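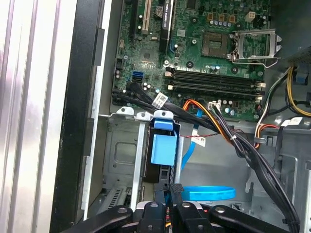 Iona Ritchie 来信提出,混悬液瓶签上只印"使用前摇匀"四个字,等于把最要紧的一步交给家属自行理解;她在病区看到的做法是把瓶子倒过来一次便抽药,瓶底的沉降层仍然完整,最后几次给药的浓度恐怕已无从谈起。她建议本室先查明再分散究竟需要多大力度、多长时间,再议标签文字,不宜先改标签、后补试验。

二月,星期一
Stondgate 制剂室工作记录,第二册续页
事项:儿科口服混悬液标签、再分散性及使用期限核查

一、缘起

上述意见经 Penance 门诊药房转来,附有两张退回药瓶的登记单。登记单字迹尚可辨认,但其中一张未填批号,只写了品名和家属口述的"越到后面越稠"。按现行规定,未填批号者不能作为质量投诉受理,仍应登记在册,并由制剂室给予书面答复。本室已将两件一并编入本次核查。

需要说明,这次核查的范围限于本室自行调配的口服混悬液,不包括市售成品,亦不包括在病区临时研碎加水给药的情形。后者问题更多,但归护理与药学联合工作组处理,本册不展开。

二、调配记录回顾

先查纸面。自上一版标签启用以来,本室口服混悬液调配记录共 1,711 份,逐份核对下列内容:处方浓度、原料批号、基质批号、容器规格、使用期限、贮藏条件、复核签名。七项齐全的有 1,485 份。其余 226 份缺项,缺一项的占绝大多数。

缺项中最集中的是基质批号,计 81 份。翻回原始页后发现,这些记录大多出自同一段时间,即旧基质与 Nallico 基质并行使用的那几周。当时两种基质放在同一层架上,记录表只留了一格"基质",调配人员写了品名,没有写批号,复核人员也就照签。表格设计有责任,复核同样有责任。处理意见:记录表将"基质"一格拆为"基质名称"与"基质批号"两格,旧表用完即止的做法取消,由本室收回销毁,并在文件目录中注明版次。

另有贮藏条件漏填的若干份,经与标签存根比对,标签本身均已印明,只是记录上未勾选。这类缺项不影响患者用药,补注说明即可,不得在原处补勾。补注须写明补注人和补注依据,原有空格保持原状。

使用期限填写错误的有 9 份,须单独处理。九份均为冷藏品种误按室温品种的期限计算,结果偏短,没有偏长的。偏短不会使患者用到过期药品,但会造成提前丢弃和重复取药,对住得远的家庭是实际负担。误算原因是电子表格中品种代码改动后,查找列没有同步更新。现已改为按品名全称查找,并锁定公式所在列。Teun Hendriks 负责每次更新品种目录后试算三个品种,打印试算结果附于本册。

三、再分散试验

3.1 目的
考察静置后的混悬液在不同振摇方式下能否恢复均匀,并据此拟定标签用语。

3.2 样品
取本室常规调配的两个品种,一个为冷藏品种,一个为室温品种,均以 Nallico 为基质,装于 Kuipers 琥珀色口服液瓶,按日常装量灌装。另取同批样品装入旧式广口瓶作对照。样品自调配之日起静置,期间不得移动,冷藏样品放在冰箱中层,避开风口。

3.3 振摇方式
甲:倒转一次后直立。
乙:连续倒转,动作平缓,默数至十。
丙:手持瓶身用力振摇,以计时器计时。
丙法先后由两人操作,以便看出手劲不同是否造成差别。操作者不得互相观摩,避免后做的人有意无意地模仿先做的人。

3.4 取样
振摇后立即以口服注射器自瓶颈转接塞抽取,弃去首次少量,再取样。分别在满瓶、半瓶和接近瓶底时各取一次。接近瓶底的一次最能说明问题,以往的方法学记录只取满瓶样,故而结果总是好看,应予纠正。

3.5 观察结果(目测部分)
甲法:瓶底沉降层基本未动。室温品种尚有少量翻起,冷藏品种几乎没有。
乙法:室温品种外观均匀;冷藏品种瓶肩处仍附着一圈细粉,静置片刻后滑落。
丙法:两品种均匀,瓶底对光检查无残留层。但冷藏品种振摇后泡沫较多,立即抽取时注射器内带入气泡,读数偏高而实际药量偏低。放置约 9 分钟后泡沫消退,外观仍保持均匀,未见明显分层。

泡沫一项原方案未曾考虑,应作为本次试验的主要收获记下。家属听从嘱咐用力振摇,随即抽药,抽到的一部分是空气。标签若只强调"用力",可能解决一个问题而带出另一个问题。

3.6 含量测定
样品已送检,结果未回。在结果返回之前,本节的全部判断仅以外观为据,不得对外引用。外观均匀与含量均匀不是一回事,以前有过教训,见第一册关于糖浆基质的记录。

3.7 偏差
冷藏样品中有一瓶在静置期间被人取出又放回。冰箱门上的登记表有记录,时间为下午,取出原因写的是"找别的药"。该瓶作废,不计入结果。今后试验样品一律放入带锁的小格,并在外侧贴"静置中,勿动"字样。

四、容器问题

Kuipers 瓶与旧式广口瓶相比,瓶肩较陡,粉末附着较少,但瓶颈偏窄,转接塞压入时需要较大力气。有两只转接塞未压到底,倒置时渗漏。调配人员反映这一情况由来已久,一般是用掌根再压一次,并无书面规定。今后应写入操作规程:压塞后倒置检查,无渗漏方可贴签。

装量也应留有余地。装得过满,瓶内没有空间,再怎样振摇也只是整瓶液体一起移动。现行做法是按处方总量选最小一号的瓶子,出发点是节约和便于冰箱存放。建议改为:液面至瓶肩以上者,换大一号。这样一来大号瓶用量增加,采购一事另函请示,本册不作决定。

广口瓶库存用完后不再续订。已分装待发的广口瓶制剂照常发出,发药时口头交代振摇要求,并在发药记录中注明已交代。

五、标签用语草案

现行:使用前摇匀。

草案一:每次使用前用力摇动药瓶,直至瓶底看不到沉淀;待泡沫消退后再抽取。

草案二:每次抽药前,盖紧瓶盖,用力上下摇动。将瓶子倾斜,查看瓶底。如仍有沉淀,继续摇动。泡沫多时,放一会儿再抽。

Iona Ritchie 复信倾向于草案二,理由是"查看瓶底"是家属能够自己完成的检查,比规定摇动多少秒更可靠。她同时指出,琥珀色瓶在灯光不足时看不清瓶底,标签占去大半瓶身更是如此。此言有理。标签位置应上移,瓶身下部留出一段空白,宽度以能看清瓶底为准。现用标签纸高度偏大,上移后会盖住瓶肩弧面,容易起皱。裁切尺寸待试。

草案二字数较多,小规格瓶印不下。Teun Hendriks 提出将贮藏条件移到副签,主签只留品名、浓度、用法用量、振摇要求、使用期限和姓名。对此本室持保留意见:冷藏品种如主签上没有"冷藏"二字,副签脱落后便没有任何提示。折中办法是主签右上角保留"冷藏"或"室温"二字,详细贮藏说明移到副签。此项列入下次室务会议讨论。

字号不得小于现行标签。品名与浓度之间不得换行隔开,浓度单位一律写全,不用缩写。这两条是既有规定,重申一次。

六、对 Penance 门诊药房的答复要点

(一)两瓶退药均已收到。有批号的一瓶,核对调配记录,原料、基质、浓度及复核均无异常,瓶底有可再分散的沉降层,符合振摇不足的表现,但仅凭退回时的状态不能确认家中实际如何使用。
(二)未填批号的一瓶,瓶身标签尚存一部分,按姓名和品名追查到可能的批次,该批留样外观正常。因不能完全确认,答复中应使用"可能"一词,不得写成定论。
(三)请门诊药房发药时当面示范一次振摇和抽取,以空瓶或教学瓶示范,不要打开患者的药瓶。
(四)请门诊药房在换药时询问上一瓶的使用情况,尤其是用到末尾时的稠度有无变化,所得情况按月汇总给本室即可,不必逐例来函。
(五)如家属反映用药后反应与以往不同,应先联系开方医师,不得等待本室检查结果。此条请放在答复的最前面,编号次序由抄送时调整。

答复函由本室起草,药学部主任签发。未签发之前,不以电话方式提前告知结论。

七、关于使用期限的一点讨论

有同事提议借此机会将冷藏品种的使用期限统一延长,理由是 Nallico 基质的物理稳定性优于旧基质。本室不同意现在办理。使用期限取决于化学稳定性、微生物限度和物理稳定性中最短的一项,基质沉降较慢只说明其中一项有所改善。各品种文献依据不同,浓度不同,容器也不同,不能一概而论。延长期限须逐品种提出依据,经审核后逐品种修改,品种目录与电子表格同步更新,以免重复前述代码错位的情况。

开瓶后的期限是另一个问题。现行标签上只有一个日期,家属往往理解为从开瓶之日算起。是否增加"开瓶日期"一行,供家属自行填写,意见不一。赞成者认为有助于管理,反对者认为多一行空格就多一处误读,且本室制剂从调配之日起算,开瓶与否并不改变截止日期。暂倾向于不加,改为在日期前写明"此日之后请勿使用"。文字已交门诊药房试读。

八、待办

记录表改版:两格基质栏,本月内送审。
冷藏品种含量测定结果:返回后补入 3.6,另页粘贴,骑缝签名。
丙法放置后抽取:须补做接近瓶底的一次,原样品量不足。
标签裁切:先以白纸试贴大小两种规格,冷藏后检查翘边。
转接塞渗漏:规程增补一条,培训后执行,签到表附后。
带锁小格:钥匙两把,一把在制剂室,一把在值班室,借用须登记。
81 份缺基质批号的记录:按领料单逐份追溯,能够确认的补注,不能确认的写明"无法追溯",不得推测填写。

九、补记

下午四时二十分,小规格瓶试贴已做第一轮。标签上移后瓶底清晰可见,但副签与主签边缘重叠一线,正好压住使用期限的月份。副签改贴背面后不再遮挡,只是贴签机走纸方向与背面位置不合,目前只能手工贴。每批数量不大时尚可,处方集中时难以承受。已请 Teun Hendriks 查阅贴签机说明书中有无调整办法。

冷藏品种第二轮静置样品已于同时放入小格,瓶盖上写有放入时间,取出前勿动。

记录:制剂室值班药师
复核:待签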